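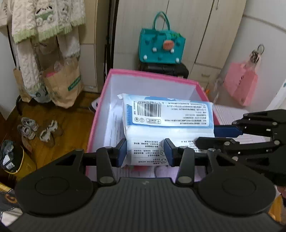 Home Workshop Kilns Metal Storage Contact

Looking after a small heat-treat oven

Run a new oven empty to 600 °C and hold it there for an hour before you harden anything. Vacuum the chamber every 3 or 4 firings – scale on the elements shortens their life. Check the door seal in good light and replace it if it has gone hard. Leave the door shut until the colour has gone from the bricks.

Last updated: March

Comments

My Flelby reads low above 700. Worth checking yours with a cone.

Does this go for the older Ruvitz ovens too?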